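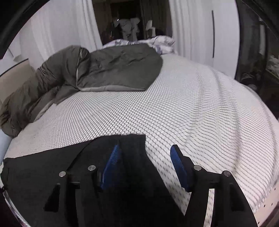 Unit 4: Heat and moisture transfer through bedding textiles

Thermal resistance is measured across the full thickness of a textile assembly, including any still air held within it. A surface may be treated as flat only where its relief is small compared with that thickness. The white mattress, with its regular pattern of small oval dimples, does not meet this condition: a dark cloth laid over it may bridge the hollows, and each covered hollow is then a separate air cell. Record the cell depth before loading.

For layers in series, resistances are added. Contact resistance is neglected at this level (see Kovács, Unit 6).

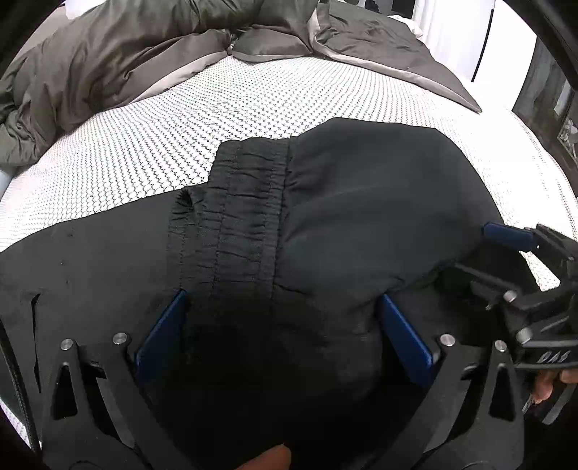 Compression reduces the resistance of a layer mainly by expelling air. In the Tikum method the specimen is loaded at 300 Pa for 10 minutes and its thickness read under load. Take 12 readings, discard the highest and the lowest, and report the mean of the remaining 10.

Moisture is handled in the same way, with vapour pressure in place of temperature. Do not mix the two sets of units.

Problem sheet to J. Qiu by Monday.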